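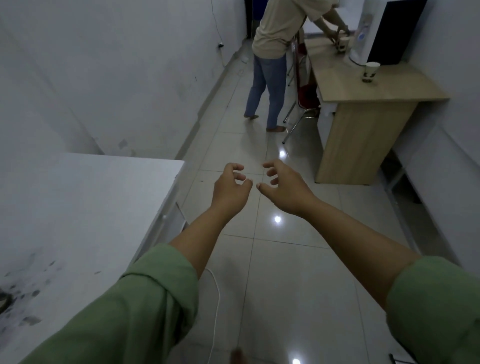

Rachid Tawfik wrote to me that the Ikwood grout brush is too stiff for old tiles, and I should try it first in a corner. I did, and the colour of my grout stayed the same. The handle is short, so my knees were tired after one wall of the laundry. For the price I am satisfied. I give it 4 stars, and would give more if the bristles were easier to rinse. I bought mine on Friday in Pimthorpe.

Recent reviews
Jiang squeegee
Firnthorpe mop bucket, grey
Ikwood dustpan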